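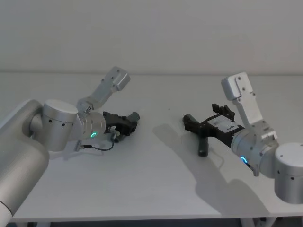
White tabletop, pale wall.

About Skitero

Skitero is a language school for adults. We teach Spanish, Romanian and English in small evening groups and in one-to-one lessons during the day. The school was started by Ivana Troncoso and Veronica Ghiță, who had worked together at Vevia, a translation firm, and wanted to teach full time. Ivana runs the Spanish program. Veronica runs Romanian and looks after the timetable.

Groups have no more than 10 students. Most courses meet twice a week for 6 weeks, and the main intake is in September. You can join a group partway through if your level fits, but please talk to us first – a short call is enough to place you.

We don't follow one textbook. Beginners work from our own course notes, which we rewrite each summer, and upper levels read news stories, letters and short fiction. Homework is light and goes back to you with written comments.

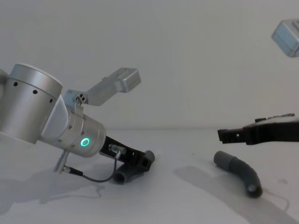
Students who need a certificate for work can take our end-of-course test. It has a written part and a spoken part, and the spoken part is always given by a teacher you haven't studied with. Results are sent by mail.

Our lending library holds 685 books, most of them novels and children's stories. Current students may borrow two at a time for a month.

The office is at 1783 Olivares Street, second floor. Evening students should use the side door, as the front one is locked after classes begin. Spring course dates were last updated on Thu 13 January.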